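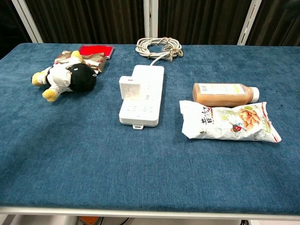 Did you teach the table surface again after you installed the April package, or did you only restart the controller? Support would also like to know which items are failing and which ones are fine, by name if possible.

Reply from Adelino Ramalho, 9:40

Thank you for the quick answer. I only restarted the controller. The release note says that the surface profile is kept during the update, so I did not think it was necessary to teach it again. If this is wrong, please correct the note.

The kit is the Carnoma tabletop picking kit with the standard two-finger gripper, bought through Ernstead. The controller runs on the 24 V supply which came in the box. We are evaluating it for mixed household items, and the mix on the blue felt is the one I use for this ticket. The results before and after the update are like this:

Plush doll: good before, good now. It is soft and the fingers close on the body without problem.

Patterned pouch: good before, now sometimes it is picked together with the red item next to it. The kit seems to think they are one object.

Red item: good before when it lies alone. Near the pouch, see the line before.

Power strip: this is the main problem. Before the update the kit took it at the middle of its length. Now it goes to the end where the cord comes out, or it goes to the coiled cable and tries to lift that one. Then it stops with code 429.

Drink bottle, lying on its side: good before, now the fingers close too high and touch only the top of the bottle.

Snack bag: good before, not reliable now. The arm goes down too early and closes above the bag.

The manual has one line for code 429, "grasp plan rejected", and no advice after it. I searched in the help pages also, and the only result is a page about the older controller.

Log attached as text. I cut it to the part which matters.

10:02 start, profile "felt", slot 2
10:03 doll picked, placed
10:03 pouch picked, placed
10:05 bottle, closed above center, dropped
10:06 bottle, second try, same
10:08 strip, plan at cord end, rejected, 429
10:08 strip, plan on cable coil, rejected, 429
10:09 stopped by operator

(The clock of the controller is one hour ahead. I know it, I did not correct it yet.)

Reply from Werena support, 11:15

Thank you, this is very helpful. The failures on the bottle and the bag both look like a wrong table height. Please open Surface, choose the profile in slot 2, and read the value "nap offset". On felt and carpet it should not be zero. After that, please teach the surface again with the table completely clear and repeat the same mix. Please leave the strip for last.

For the pouch and the red item, please check that "split touching objects" is still on.

Reply from Adelino Ramalho, 13:30

The nap offset was zero. Before the update I had a value there, I am sure of it, it was written in my notebook with the other settings. So the profile was kept by name only and the content was reset. I think this is a fault in the update and other customers will have it too.

I cleared the table, taught the surface again, and put the items back. The new value was accepted. Then I repeated the mix several times and changed the positions a little every time.

Bottle: good, fingers close at the center.
Snack bag: good. One time it slid a little and was picked at the second try. I accept this.
Doll: no change, good.
Pouch and red item: "split touching objects" was off. I did not turn it off. After I turned it on, they are taken separately, also when one covers part of the other.
Power strip: still 429.

For the strip I tried these things:

1. Turned the strip so that it lies from left to right. Same code.
2. Moved the coil more far away from the strip, as much as the cord permits. The plan now goes to the strip, but again near the cord, and is rejected.
3. Took out the white plug adapter. Then the strip is picked on the first try, in the middle.
4. Put the adapter back. 429 again.

So the cable is maybe not the reason, or not the only one. With the adapter standing in the strip, the kit looks for a free place and does not find one it likes. Before the update it did find one, on the same strip and with the same adapter.

Reply from Werena support, 14:20

Your test 3 is the one we needed. The April package added a clearance rule around tall parts, and on a narrow object the rule can leave no room for the fingers. In Planner, please set "clearance, tall parts" from strict to normal. The reset of the profile has been reported to our software team under the same ticket.

Reply from Adelino Ramalho, 16:05

With clearance on normal, the strip is picked with the adapter inside. The fingers close between the adapter and the front end, and the coil follows behind on its cord. When the coil lies directly against the strip I still get 429 from time to time, so I keep a small distance between them. For our work this is enough.

My opinion of the kit, as your form asks for one: the arm and the gripper are good. We have done nearly 900 picks with them and I never had a mechanical fault. The update procedure is the weak part – a customer must be able to trust that his settings are still there the next morning. I would also like three corrections from your side:

The release note should say that surface profiles must be checked after installation.
The entry for 429 in the manual should mention the clearance setting.
The export of profiles should be possible from the main menu. At the moment I copy the values by hand.

I showed the result to Jang in the afternoon and we will continue the evaluation with the kit as it is now. Please keep the ticket open until the corrected package is available – I will install it on the same controller and send the same log again.

Status: waiting for vendor
Workaround: confirmed by customer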